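Gillen House Laundry Room: Frequently Asked Questions

Who can use it?
Anyone living at Gillen House. Guests may use it too, provided they bring their own powder and have a resident with them who will take the blame.

When is it open?
From seven in the morning until ten at night. A wash started at 9.55 pm is a wash you will be collecting at breakfast.

How do I pay?
With the Vamier laundry card, sold at the front desk. A wash costs 2 tokens. Cards lost down the back of a machine are, for accounting purposes, gone.

The door won't open. Is it broken?
Probably not. The lock takes a minute or two to let go after the spin. Pulling harder has been tried by several generations of residents, with no effect on the lock and some on the handle.

How much can I put in?
Less than you are hoping. You should be able to get a hand in above the clothes. If you need a knee to shut the door, take something out.

Can I wash black and white things together?
You can. Once. After that you will have a drawer full of grey things, and the question won't come up again.

My sock has vanished. Where is it?
Check the fold of the rubber seal, then inside the sleeves and legs of whatever else you washed.

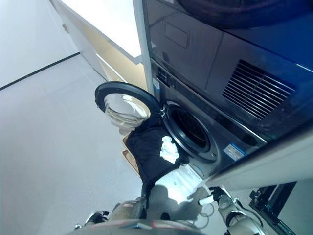 Failing that, try the lost sock box by the sink. It holds 77 at the last count, none of them a pair.

Someone has left their washing in the machine. May I move it?
Yes, after ten minutes' grace. Put it in a basket – a clean one – and leave it where it can be seen. Please don't fold it. It unsettles people.

Should I shut the door when I've finished?
Leave it ajar. A shut drum starts to smell like a pond by the weekend.

Who do I tell about a fault?
Ring the front desk on extension 291.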